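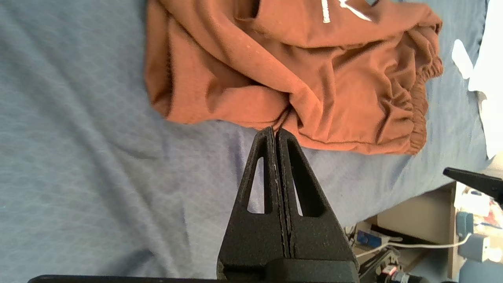
Tostness Two-Arm Garment Bench Kit
Planning and buying guide, updated 10 Apr 2026

If you've found your way to this page, you're probably trying to work out whether a small two-arm bench can earn its place in your laundry, rental or returns room, and what you ought to set aside for it. We get that question nearly every week, and we're always happy to talk it through (bring your floor plan, bring your oddest garments!).

What comes in the kit
2 arms, left and right, with clamps
2 black parallel-finger grippers, tapered, with open triangular windows
2 wrist cameras with cables
Power supplies and the Skeden control software, first year included

The table isn't included, and neither is the cloth that goes over it. Most of our customers already own a table they like, and a plain sheet in a color that contrasts with the clothes does very nicely.

Choosing fingers for the clothes you handle
Please think about fabric before you think about speed. Sweatpants and joggers are a good place to start your planning, as the cloth is thick and bunches up, and gathered elastic behaves quite differently from the smooth leg beside it. The narrow tips can take hold of the lower edge of a leg right where it meets the ribbed cuff, and that's the kind of grip we'd like you to try with your own stock during a demo.

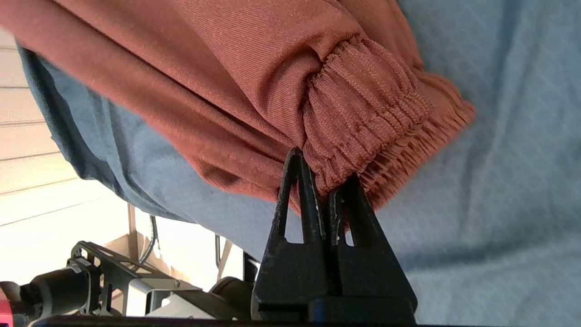 What to budget for besides the kit
Fingers are a wearing part, so do put a spare pair on the first order. Melina Tzanetos in our Pitari office also suggests 70 hours of staff time for setup and practice in the first season, and I'd protect those hours before spending anything on extras. Leave room beside the table for power adapters and cable runs, too. They take up more space than people expect, and a cable tray is money well spent.

Lead times and orders
Kits ordered in March are shipping now. New orders go through Nautiyal, our distributor, who can quote with or without installation. For questions about fabrics or finger shapes, ask for Eskil Sjöberg, and do send a few garments along if you can spare them.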